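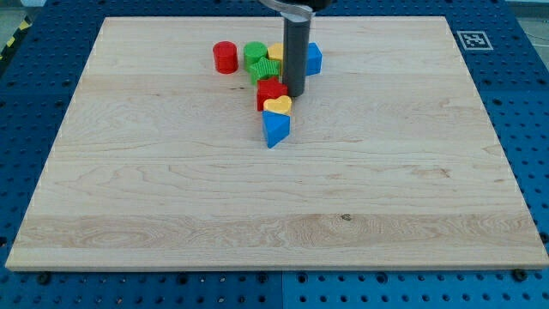
Buscar en este blog
Buscar

Octubre
Publicado por el autor de Cuaderno de Hodo

Llevo desde el verano sin escribir y la culpa la tiene Hodo, que es como se llama el brazo desde que le puse el primer motor (sigo sin recordar de dónde salió el nombre). ¡Pero ya baja donde le digo! O casi donde le digo, y de ese casi va la entrada, porque he aprendido más en las últimas semanas peleándome con los milímetros que en todo el año pasado atornillando.

Para quien llegue de nuevas: el brazo vive en Bondance, el taller compartido al que voy por las tardes, sobre una mesa de panel perforado azul que me dejaron usar a cambio de arreglar la instalación del aire comprimido. La mesa perforada es una maravilla. Todo se atornilla en algún agujero, todo se puede quitar y volver a poner en el mismo sitio, y si un día decides que el tablero de trabajo tiene que ir un poco más a la izquierda, cuentas agujeros y listo. El problema es que las piezas pequeñas se quedan enganchadas en los bordes de los agujeros, así que encima puse un tablero de arce.

Lo del tablero merece un párrafo propio. Empecé con un retal que había en el almacén y estaba combado, poquito, lo justo para que a simple vista pareciera plano y para que el brazo tocara madera en una esquina mientras en la otra se quedaba en el aire. Perdí tres tardes buscando el fallo en el código. ¡Tres! Revisé la cinemática entera, cambié signos, los volví a cambiar, sospeché del encoder del hombro... y era la madera. El de arce lo cepillé en el taller, lo dejé reposar unos días y lo comprobé con una regla buena en las dos diagonales. Tiene un nudo pequeñito y unas vetas preciosas que no sirven para nada y que me alegran cada vez que me siento a programar.

Las piezas son las de un juego de encajar de toda la vida: cilindros, estrellas, corazón, prisma, en rojo, verde, amarillo y azul. Las elegí por los colores, que se separan muy bien, y me he encontrado con que lo divertido son las formas. Un cilindro de pie te lo perdona todo. Llegas girado y da igual, porque visto desde arriba es igual por todos los lados. Con la estrella ya tienes que pensar la orientación, y el corazón es directamente un puñetero, porque el centro del contorno no cae donde uno lo pondría con el dedo. Me pasé una noche dibujando corazones en un cuaderno para entender por qué me salía siempre desplazado hacia los lóbulos. Luego caí en que estaba usando el centro del rectángulo que lo encierra en vez del centroide. Cambié una línea, me fui a dormir contentísimo.

En un rincón de la mesa, fuera del tablero, tengo una tarjeta blanca con un marcador de esos de cuadrados negros. Es la referencia de todo: el programa la localiza, sabe lo que mide, y a partir de ahí calcula dónde está el tablero y a qué altura. Si vais a imprimir una, medidla después con un calibre, por favor. La mía salió un 2 % más pequeña de lo que decía el archivo porque la impresora tenía puesto «ajustar a página», y ese error, que en la tarjeta ni se nota, en la otra punta del tablero ya es suficiente para bajar al lado de la pieza.

La parte eléctrica ha cambiado bastante respecto a la entrada anterior. La controladora es ahora una Zikel de segunda mano, que me costó menos que los conectores (no exagero, los conectores son carísimos). Traía el manual incompleto y dos entradas sin documentar, pero responde rápido y no se calienta. El cable de la muñeca lo he rehecho con 22 cm de holgura, que parece mucho hasta que el brazo se estira del todo. Antes tiraba del conector en los extremos y me daba lecturas raras que yo, cómo no, achacaba otra vez al código.

Lo último montado es la herramienta, el tubo gris oscuro que va colgado de la muñeca con un soporte metálico. La punta es redondeada a propósito. La primera que hice tenía el canto vivo y me dejó una marca en el arce que todavía me duele. La tornillería del soporte la compré en la ferretería Nakamura, que tiene de todo en cajoncitos y donde te venden los tornillos de uno en uno, cosa que cada vez cuesta más encontrar.

Mi rutina de ahora, por si a alguien le sirve:

Arranco, llevo el brazo a la posición de reposo y dejo que lea el marcador. Después bajo sobre una pieza muy despacio y paro justo encima, sin tocar. Me agacho, miro de lado a ras de tablero y apunto la desviación. Repito con otra pieza de otra zona, y nunca empiezo por el cilindro porque me engaña y me pone optimista. Si todo coincide, subo la velocidad un escalón.

En cuanto a números, ya pasé de unas 2.000 bajadas registradas en el cuaderno (bueno, en un fichero de texto, el cuaderno es para los corazones). Lo más interesante del fichero es que el error crece hacia el fondo del tablero y siempre en la misma dirección, así que me queda algo por ajustar en el hombro. Sospecho de la correa. También podría ser la base, que está cogida a la mesa por un solo lado y quiero reforzarla antes de Navidad.

Lo siguiente es clasificar por color con las piezas juntas, pegadas unas a otras, que es donde la visión se me lía: cuando el corazón amarillo se apoya en una estrella, el contorno sale con una forma que no existe. Tengo una idea con los bordes y la pruebo en cuanto cambie la correa.

3 comentarios

Anónimo dijo...
Lo de «ajustar a página» me ha pasado exactamente igual. Yo las imprimo ahora con una regla dibujada al lado y así lo veo al momento.

Anónimo dijo...
¿La correa es dentada? Si la tensaste en frío, vuelve a mirarla después de una hora de trabajo, que la mía se aflojaba. ¡Y enhorabuena, qué ganas de ver la clasificación!

Cuaderno de Hodo dijo...
Dentada, sí, y tensada en frío. Mañana por la tarde la miro con el brazo ya rodado, gracias. Y lo de la regla me lo copio.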